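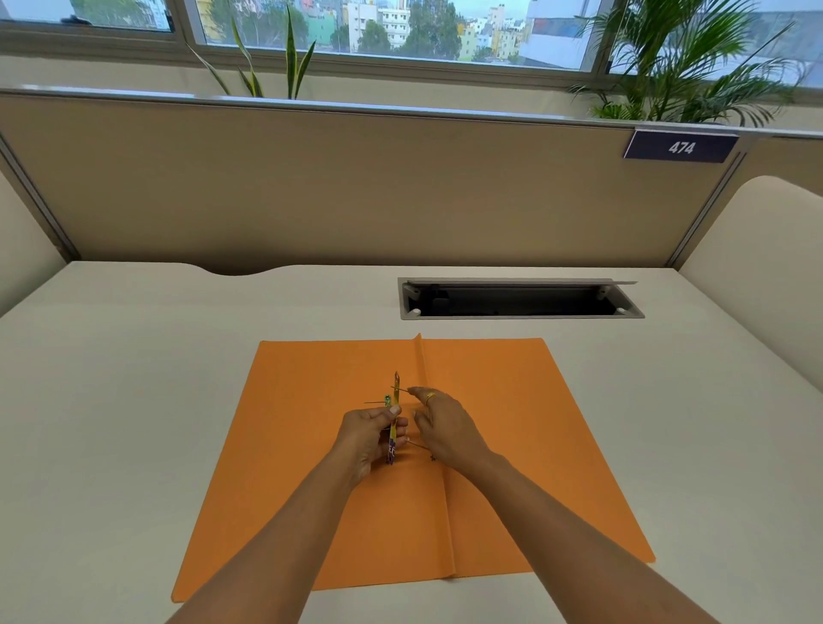
Unit 9: Faults with thin parts

Industrial Automation II, course notes
Instructor: Lorcan Mulligan
Revised 16 November 2025

These notes go with the session on part detection and recovery. Read them together with the section on protective stops from Unit 7. The case is from the Plameo display line, where printed strips are fitted with thin wires and laid on a folded colored sheet before packing.

1. The job by hand

A person doing this kind of work pinches the narrow strip upright between thumb and fingers in one hand and leaves the other hand free for the wires. The wires are thin and dark, and they stick out from the strip at different angles. The sheet under the hands has a raised crease down the middle, so the work surface is not flat.

Points that matter for automation:

The grip on the strip is adjusted the whole time. The worker feels the strip start to slide and tightens up.
A wire that is missing or has turned is noticed by touch or by sight, usually before the next move.
A dropped wire is looked for and picked up. The worker does not start the next strip until it is found.

None of these was written in the original work instruction. The instruction listed only "insert wires" and "place on sheet." The cell was specified from the instruction.

2. The cell

The Gebretsadik cell has one six-axis arm with a two-finger gripper (Prirnel, parallel jaw, electric). A tray feeder presents the strips. A second feeder presents wires one at a time in a V-groove. The sheet lies on a fixed table in front of the arm. An interlocked door gives access to the table side. Trolico is the line software. It holds the recipe, counts parts and shows alarms to the operator.

The gripper reports jaw position and motor current. A grip counts as good if the jaws stop before the fully closed position and the current is above a threshold. The same check was used for strips and for wires.

3. What went wrong

The fault was first logged in May. It had two parts, and they should be kept separate in your own notes.

Part A, the false grip. The jaws closed on a wire. The wire is thinner than the repeatability of the jaw position reading once the pads have worn. With new pads, a jaw closed on a wire and a jaw closed on nothing could just be told apart. With worn pads they could not. The cell reported a good grip with nothing in the jaws, went through the insertion move, and passed the strip on without its wire.

In the shift where the fault was noticed, 53 strips went through with a wire missing. Trolico showed no alarms for that period and the part count was correct. The missing wires were found at packing.

Part B, the loose wires. The wires that were not gripped did not stay in the feeder. Most were nudged out of the V-groove by the jaw tips and fell on the table. Some ended up against the crease in the sheet. When the arm later came down to place a strip, a fingertip caught one of them and bent it upward. The placing move then met resistance and the arm stopped on a force limit.

4. The safety event

After the force stop, the operator opened the door, which dropped the cell into its safeguarded stop as intended. The operator removed the bent wire and then reached back in for a second wire lying farther along the sheet. In the meantime a co-worker closed the door and pressed reset at the panel. From the panel the table is partly hidden by the strip feeder. The arm began its return to home with the operator's forearm above the table. There is a gap beside the door, left for the conveyor, and the arm was reached through it.

The operator pulled back and was not injured. The arm traveled 17 cm before the stop button was pressed.

Direct causes:

The gap at the conveyor was wide enough to reach through to the table.
Reset and restart were one action. Closing the door and pressing reset was enough to start motion.
The person at the panel could not see the whole space being reset.

Contributing causes:

Clearing loose wires had become a normal part of the shift, done several times, and the door was seen as slow.
The local lockout step was in the maintenance procedure but not in the operator procedure. Clearing a jam was treated as operation, so no lock was applied.

Note how Part A leads to Part B and then to this. The gripper check is a quality function and was never given a safety rating, and it did not need one. It still set how often a person had to put a hand near the arm.

5. How the fault was traced

The first guess was the wire feeder. It was cleaned and retimed, and the missing wires continued. The second guess was a wrong teach point, and the pick position was retaught. That helped for a short time, which sent the work in the wrong direction. The pads had been wiped during reteaching and the jaw reading had moved slightly as a result.

The cause was found with a simple test. The arm was set to slow speed, the wire feeder was left empty, and the pick was run 9 times. The cell reported a good grip every time. This test takes a few minutes and could have been run first. Use it in the lab: for any presence check, remove the part and confirm that the check fails.

6. Corrections made

Gripper check. The jaw position check was kept for strips. For wires it was replaced by a through-beam sensor beside the feeder. The arm carries the wire through the beam after the pick. If the beam is not broken, the arm goes back to the feeder and tries again. After two failed tries the cell stops and raises an alarm.

Zero check. At the start of each shift the jaws close on nothing and the reading is stored. If it has drifted past the limit, Trolico asks for new pads.

Table. The folded sheet is now laid in a shallow nest that holds both halves, with a slot at each side. Loose wires still catch at the crease now and then, and this item is open.

Guarding. The conveyor gap was closed down with a tunnel guard. The tunnel length was worked out from the opening size and the reach distance, using the tables handed out in Unit 7.

Reset. Reset and start are now separate buttons. The reset button was moved to a position from which the whole table is in view and from which it is not possible to touch the table.

Procedure. Clearing a wire now uses the same personal lock as maintenance. The lock point is next to the door handle.

7. Terms used in this unit

False positive (presence check): the check reports a part when there is none.
Safeguarded stop: a stop brought about by a protective device, such as a door interlock.
Reach-through: access to a hazard through an opening while the person stays outside the guard.
Manual reset: a deliberate action that restores the safety function. It must not start motion by itself.

8. For the lab session

Bring the logbook and safety glasses. The bench gripper has worn pads fitted on purpose, so do not change them. Record the jaw reading with a strip, with a wire, and with nothing, in that order, and repeat the set after wiping the pads. Keep the arm in reduced speed throughout and leave the enabling device with the person standing nearest the table. Write-ups go in the Unit 9 folder before the next session, with the raw readings attached.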